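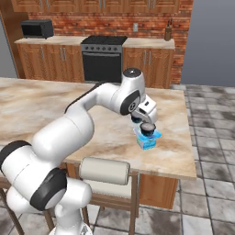

An open day at the Kavanagh kitchen works

I went to the Kavanagh open day on a Friday in March with low expectations and a full tank of gas, and I used more of the gas. The company makes kitchen islands, stone tops and the cabinets that go under them, and once a year it lets the public walk through the plant in Prorkow. The leaflet promised "the future of the family kitchen." I wanted to know why a slab costs what it costs.

Sign-in was at 10, and the tour left at 10:40. There were 15 of us in my group, mostly couples with a remodel coming up, plus two men in matching fleeces who sold competing countertops and made no secret of it. Our guide was Lindiwe Du Plessis from the production office. She knew the building well and didn't oversell it, so I forgave her the headset.

The cutting hall

We started where the slabs come in. They stand on edge in steel racks, and each has a paper tag with a number and a quarry code. I asked whether a buyer can pick a particular slab. Yes, for an extra 700 dollars, which covers "selection and reservation." I asked what happens to the slab if you don't pay. It gets cut for whoever is next in line. So the 700 dollars buys you a sticker and a walk down the aisle.

The saw itself was worth the drive. It runs under a curtain of water and is quieter than I expected, and the operator let us stand at the yellow line through one full cut. Du Plessis said the plant turns out 136 tops in a normal week. She said a good share of the offcuts go to a tile maker called Tadska. When one of the fleece men asked how good a share, she said she would have to check.

Polishing is done in the next bay, and the finish line on the wall chart has five grades. I looked at samples of the top two grades under the same lamp for a long time. If there is a difference, it is a difference you feel when you get the bill.

The talk

At noon we were herded into a lecture room for a session on how families use an island. Siriporn Tanasarn, a designer with Ganent, the firm that draws Kavanagh's layouts, gave it. Her claim was that most people buy too much island. I hadn't expected to hear that in a building that sells them by the foot. 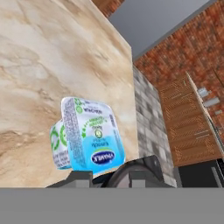 Her advice was to plan for snacks before dinner parties. Most of what lands on an island in a day is small, she said, and it is eaten standing up: toast, a banana, something like a yogurt cup in its shiny white and blue wrapper. You need a clear spot near the fridge and a trash bin within reach. You don't need nine feet of stone for that. I agreed with every word, and then she put up a slide of the recommended layouts, and the smallest one was bigger than my dining room. I asked about it afterward. She laughed and said the small plans were on the website. I have looked, and there are 2 of them, both on the last page.

She was better on stains. Lemon juice and wine will mark polished marble, sealed or not, and she said so plainly while a salesman stood by the door. Her own kitchen has a laminate counter. That was the most useful thing I learned all day.

Seating and heights

The afternoon was about tables and stools. A marble-topped table takes up as much planning as an island, it seems, and gets half the attention. The rule we were given is to leave a foot between the seat and the underside of the table. Measure to the apron if there is one, not to the slab, or your knees will find it.
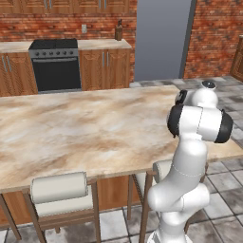
Marble-topped table with upholstered stools.

I have doubts about pale upholstery anywhere near food. I raised this and was told that the covers can be cleaned. By whom, and how often, wasn't covered. Low backs also seem to me a way of charging for a chair and delivering a perch, but two women in our group loved them and said they'd be ordering.

Coffee was free and weak. The gift bag held a pencil, a stone coaster and a voucher good for five percent off any top in the upper two grades. It doesn't apply to the slab reservation fee. I asked.

Getting there: the plant is on the east side of Prorkow, past the rail bridge. Park in the rear lot, as the front one fills up before the first tour. Wear closed shoes or they'll make you put on rubber covers.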